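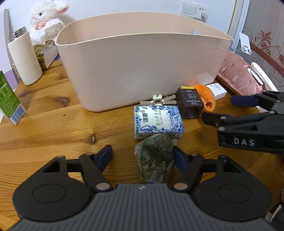 Attachment 1: loose tea in a clear bag, tea box behind it

From: Visitación Bustamante
To: neighborhood-exchange list
Date: January 3, 2021
Subject: Re: Pantry shelf at Gallell Street, labels and overflow

On the Delacroix branch, someone wrote:

> We have the shelf on Gallell Street and the book cabinet at
> Grunerau Park, and both use the same sign-out sheet. Can we
> split them? Also, what is the rule for opened packages? The
> sheet says "sealed only" but the page on the Flutine site
> says "sealed or repacked."

Two separate questions, so two answers.

Sheets. Yes, split them. The cabinet does not need a sign-out sheet at all. Books come and go and the count has never been used for anything. The shelf needs a sheet for dated food only. Columns: item, date on package, date placed. Drop the name column. It was left blank on most lines and a few people told me it kept them from taking things.

Opened packages. The sheet is correct and the web page is old. The "repacked" wording was written for dry goods divided from bulk sacks, back when we got rice that way. We stopped in March and the page was not updated. I have asked for the edit. Until it is made, go by the sheet: factory seal intact, date readable, no home canning, nothing that needs a refrigerator.

Overflow. The shelf holds 98 standard cans if the lower board is set to the second notch, fewer if anyone has moved it to the third. Please leave it at the second. If the shelf is full, take the extra home or to the Delacroix bin. Do not stack on the ground. Bags left there get wet and we end up throwing them out.

Labels. I printed 200 of the small date labels. They stick to cardboard and metal but peel off plastic film in cold weather, so on bags write the date directly with a marker.

Still open:

- The left hinge on the cabinet door is loose. It needs three longer screws, stainless, same head as the old ones. I have not bought them.
- The map entry for Grunerau Park puts the pin on the wrong side of the creek. Whoever has the login, please move it.

Reply on this thread about the hinge. For the map, write to me off list.

V. Bustamante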